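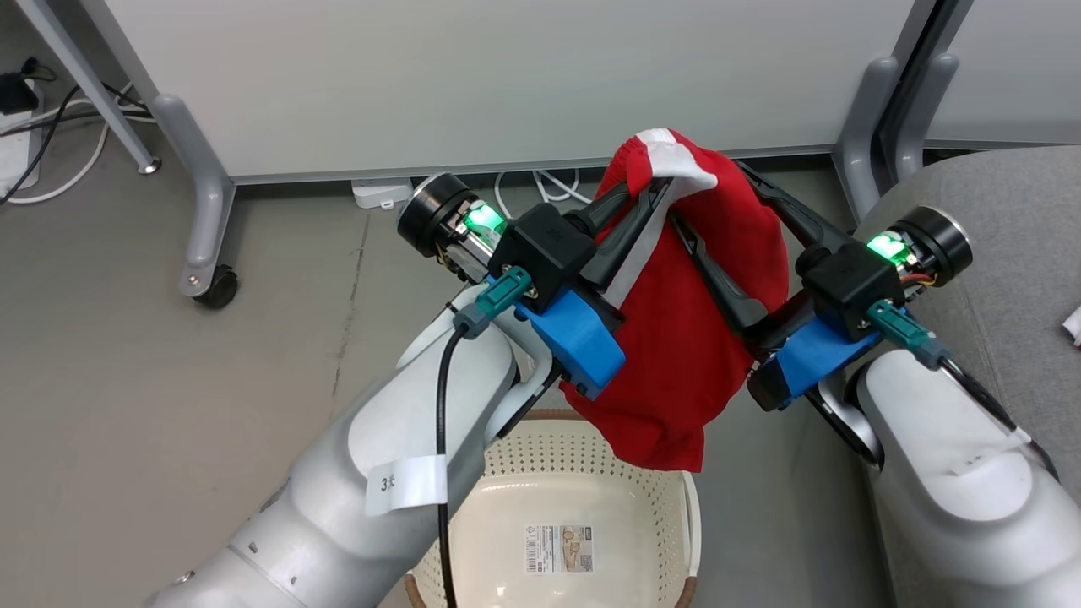 # Huveck gripper comparison

The **Huveck gripper comparison** is a bench trial of two-finger grippers for handling soft goods, mainly clothing, run at the Nodarberg workshop by a small group under Dénes Juhász. Started in August as a side job to an arm controller test. Still open. Results so far cover finger shape, grip force settings, cable routing and two-arm timing.

The trial is named after the Huveck finger set, the long curved pair. Not after a person, as some older notes claim.

## Background

Nodarberg had been using short flat fingers on its arms for boxes and bottles. Fine for boxes. Cloth was another matter: thin hems slid out, thick knits bunched up between the pads and the motor stalled trying to close. Juhász and Mariann Pap wanted to know if the fix was in the fingers or in the controller. Opinions differed, and still do.

Csenge Győri wrote the first test plan on 5th August. One page, mostly a table. It called for a run of pick, lift and drop tasks over a laundry basket, with the same garments used for every finger set. The plan has been revised since but the basket task stayed in.

## Setup

Two white arms work side by side, reaching in toward the same spot on the floor. A gripper is mounted at each wrist. The current build has:

- a black motor housing with a round cap
- a blue 3D-printed bracket under the housing
- dark gray fingers
- a teal plug for the cable, with the lead running back along the arm
- a green status light

The basket is cream plastic with small round holes in the rim and upper walls. It sits on the floor, low enough that a garment can hang from both grippers and still clear the top. Height matters more than expected, see *Known problems*.

Test garments range from thin T-shirts to heavy knits. Red knit with the white band is the usual warm-up piece, good contrast against the basket and against gray concrete.

## Finger sets

### Flat

The original. Short, stiff, rubber pads. Good on denim and towels. Poor on anything thin, as the pads touch at the tip first and leave a gap behind. Pap got better numbers by shimming the pads but the shims fell out.

### Huveck

Long and curved. The curve lets the tips meet at an angle, so a fold of cloth can be pinched from the side without pushing the whole hand in. Flexes a little under load. Best of the lot on knits. Weak spot is heavy wet cloth, where the tips spread.

### Histlow

A wider finger with a ribbed inner face. Grips hard. Too hard, in Győri's view: the ribs left marks on two shirts and pulled a thread on a third. Dropped from the two-arm runs but kept for single-arm lifting.

### Borbély

Thin spring steel tips on a printed base. Gets under a flat hem better than anything else tried. Also bends. The base was reprinted with thicker walls, which helped some, and Aušra Dambrauskienė has asked for a third version with a replacable tip.

## Method

Each run goes the same way.

1. Garment dropped in the basket, no arranging.
2. One arm reaches in and grabs.
3. Lift clear of the rim.
4. Second arm takes hold of the other side.
5. Hold, then lower and release.

A run counts as a pass if both grippers keep their hold through step five. A slip that gets caught is logged as a slip, not a fail. Pap and Juhász argued over this for most of a morning and the slip column was the compromise.

The log held 437 runs at last count. Garments are swapped after 12 runs each so that stretched knits don't flatter the later finger sets.

## Results

Huveck fingers led on knits and socks, and came second to Borbély on thin cotton. Flat fingers won on towels, nothing close. Histlow had the fewest slips of any set but was marked down for damage.

Across all sets, most fails happened at step four. The first arm had a good hold; the second came in too fast and shoved the cloth sideways. Slowing the second arm over the last stretch cut fails from 17 to 8 in a matched batch, with no change to the fingers at all. Dambrauskienė took this as proof that the controller was the real issue. Juhász pointed out that the batch was all knits.

Grip force made less difference than planned for. Past a middle setting the motors just ran warmer. The default was lowered after that and nobody has asked for it back.

## Controllers

Two controllers were tried. The older one moves each arm on its own and leaves timing to the person running it. The newer, written by Han-gyeol Baek, ties both wrists to a shared midpoint, so when one hand moves the other follows and the cloth between them stays at the same tension. Much smoother on the lift. Worse on the first grab, where the linked motion gets in the way and the free hand drags along the basket rim.

Baek's fix is a switch between modes once both grippers report a hold. It works when the hold signal is right. Thin cloth sometimes reads as no cloth, the mode never changes, and the run has to be stopped by hand.

## Known problems

- **Cables.** The lead hangs in a long loop down the outside of the arm. Good for free wrist motion. Bad near the basket, it has caught on the rim. Clips tried, clips popped off. Sleeve on order.
- **Basket creep.** Light plastic on smooth concrete. One nudge and it's out of place. Tape works for a while.
- **Printed brackets.** Early ones cracked at the screw holes. Current ones are thicker, no cracks yet.
- **View from above.** Fingers and housing block a lot of the basket from the head camera at the moment of the grab. Wrist cameras would help but add weight, and teh mount for them hasn't been drawn.
- **Sticker inside the basket.** Picked up as a garment edge by the grasp finder more than once. Still there.

## Later work

Győri's revised plan adds folding after the lift, starting with towels. Borbély tips are due a retest once the new base is printed. A mixed setup, with Borbély on one arm to pick and Huveck on the other to hold, was tried late in the trial and looked promising on shirts. Not enough runs to say more. Baek's mode switch needs a setting per finger set before those numbers can be compared with the rest.

## See also

- Nodarberg arm controller test
- Soft goods handling
- Parallel gripper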